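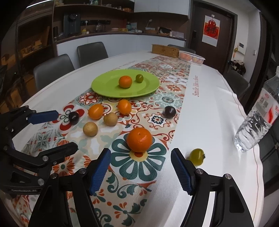 Brand kit for Feltska, online channel ident + end cards. 87 files, SVG and PNG. Palette came off a kitchen tablecloth – teal, orange, red, beige, plus the green of the plate for buttons. Dont swap the teal.

## Use
- logo: min width 50 px
- end cards: 39, one per show
- type: Atex, licence NOT included

## Todo
- Kerkolthorpe regional versoin – waiting on sign-off
- dark mode, March maybe

Last export 28/09/2022.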